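Forums > Cricket > Bruvcombe League > Injuries and Availability

3 min read

kaiwen_d
So Tabrizi is out until December with the side strain. 352 wickets for the club and the statement ran to two lines, one of which was the sponsor's. Who takes the new ball?

legbye45
Kashindye. He's quick, he's fit, and he has been carrying drinks with real menace.

awuor.obura
He went for 45 off four overs against Kariuki. I like him too, but let's not pretend that was a tight spell. I'd open with Zürcher and bring Josphat on once the shine's gone.

legbye45
Two dropped catches in that 45, and one of them was yours.

awuor.obura
The sun was in my eyes.

kaiwen_d
It was overcast.

Anyway, my bigger gripe is the workload. Gholamreza bowled 904 balls before the break and told everyone his side was sore. You don't need a sports doctor for that one.
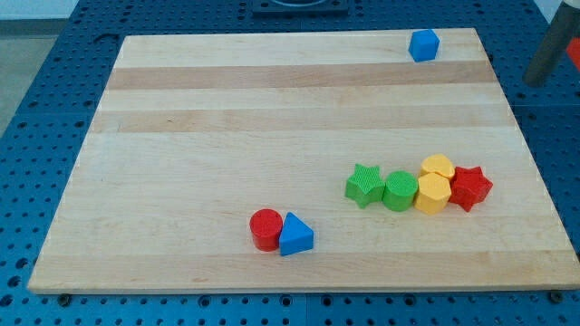
Eight blocks, one way out by himself in the blue.

verena_z
If that's me on the boundary again I'm retiring.

On the workload thing – he asked for those overs. I was standing next to him. Try taking the ball off that man and see how you get on.

legbye45
Then the captain says no. It's most of the job.

verena_z
The captain is reading this, you know.

awuor.obura
Good. Captain, slip please, and Josphat first change.

legbye45
Opening. With a proper third man this time.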